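Search this site Enter keywords Go

About Skultbridge Desk Clearing

Skultbridge Desk Clearing sorts paper for small offices, shops and households. We work from a single floor in the old Nutard building, behind the bus garage, and we have been there since the business opened with one table and a rented van. The van is now ours and there are more tables.

Most of what comes to us is in poor order. People bring in drawers that have not been emptied in years, letter trays, shoe boxes and desk organizers with the paper pushed down so hard that the drawer will not close. We take out what is in there, flatten it, put like with like and hand it back in an order the customer can use. Anything that is not paper goes in a bag with the customer's number on it. We do not throw anything away without a signature.

How we work

Each job gets a table to itself. The table is cleared before the job starts and cleared again when it ends, so that one customer's receipts cannot end up with another's. We use plain, light wood tabletops with nothing on them that paper can slide under. Containers are opened on the table and emptied there, one compartment at a time. A tray for flat papers is kept toward the edge.

Crumpled paper takes the longest. Tissue and packing scraps are often mixed in with things that matter, such as a warranty card or a claim ticket, and each piece has to be opened out before it can be put on a pile. Small items turn up in the folds as well – keys, clips, caps from pens.
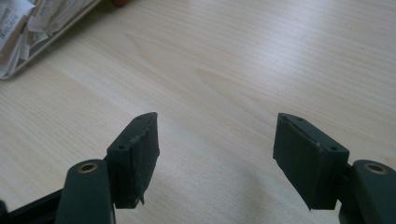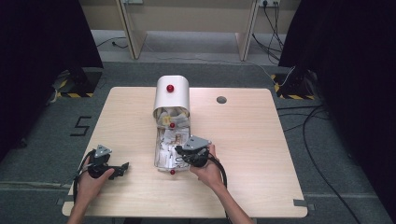 Papers are then sorted into 4 groups: keep, copy, ask and shred. The "ask" pile goes back to the customer with a printed sheet, and we wait for an answer before the job is closed. Shredding is done by Meireles, two doors down, who collect from us in locked bins and give us a slip for every bin.

Our customers

Last year we finished 359 jobs. Nearly 119 of them were single desks or single drawers, which we are glad to do. The largest was the back office of a hardware store that was moving across town. That one filled the floor and we had to turn other work away until it was done, so please call ahead if you have more than a van load.

We also run the Lukolel course, a short class on keeping a desk in order. It is held every October in our front room and has space for 33 people. The class covers what to keep, how long to keep it and how to label a drawer so that someone else can find things in it. Bring one drawer or box of your own to work on.

Visiting

Drop-off is at the side door, up the ramp. Ring and wait, as we may be at the far end of the floor. Boxes should be closed and marked with a name and phone number. We can lend boxes with lids if you do not have any – ask for them when you book.

Prices are on a separate page and were last changed on 21st June. Small jobs are charged by the drawer and larger ones by the hour.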